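Slide 6: Household paperwork

Ask who keeps a shoebox of receipts. Wait for hands. Most people at the Loma talk in August kept 7 years of everything.

Say: sort by what you will do with it, then by date. Pay, keep, shred.

Open-front bins work for this. Color does the labeling. 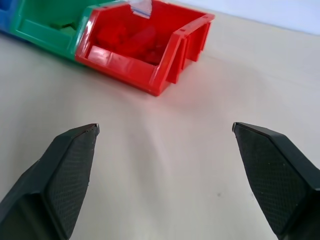
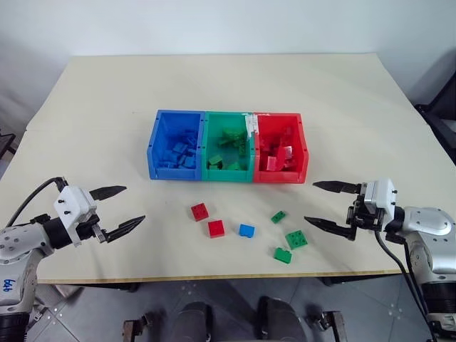 Slide 7: The 20-minute session

One session a week. Set a timer and stop when it rings. Leave the tax folder for last.

Handout is on the chair by the door. Take questions after slide 9.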